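Home | Projects | Reports | People | Contact

Does the planner know the door is open? Testing door-state tracking in the Cason stack

Rochelle Tamihana, project report, 4 November 2021

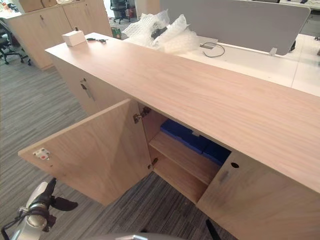 The question came out of an argument. Our lab's mobile manipulation code, which we call Cason, keeps a record of every hinged thing it has dealt with: where the hinge line is, how far the door has swung, which way it goes. The planner trusts that record completely. I wanted to know if it should.

What the software does

Cason has two parts that matter for this report. The perception part, Memov, takes head camera images and depth and fits a flat panel to anything it thinks is a door. The planning part, Nepia, takes the fitted panel and works out an arm path that stays clear of it. Between them sits one number, the door angle, with no error bar attached. Marama Pomare wrote the first version of Memov and told me early on that the missing error bar was meant to be temporary.

What I did

I replayed 270 logged attempts on cabinet doors and compared the angle Memov reported with one I marked by hand from the depth data. Marking took much longer than I planned. In total I went through 2,473 image and depth pairs, and I am not fully sure of my own marks on the worst of them – pale wood gives the depth sensor very little to hold on to when it looks along the panel.

I then ran Nepia on both sets of angles and checked whether the path it chose would have touched the door.

What I found

In 21 attempts the path planned from Memov's angle crossed the door as I had marked it. The usual claim in our group is that these are bad depth readings and a better sensor would fix them. I don't think the logs support that. In most of the 21, the first readings were fine. The trouble began when the arm came between the camera and the panel, Memov lost the edge, and the record simply kept the last angle it had. Nepia was then planning around a door from several seconds earlier.

I tried a simple change: if no fresh panel fit arrives, the angle is marked stale and Nepia leaves a wider gap. That brought the crossings down to 4. It also made the planner give up more often, and I did not measure how much more carefully enough to put a figure here.

Doubts

All of this is replay. The arm never had to live with the new plans, and a path that looks clear in a log may not be clear on a real cabinet. The same person marked the angles and judged the results. I also tuned the wider gap on the same logs I tested it on, so the drop to 4 should be read as the best case.

I would not merge the change yet. The next step is a live run on the Sascombe test set in December, with someone else doing the marking.

Contact the lab office | Copyright 2021 | Back to top

This site uses cookies to remember your settings. Accept | Decline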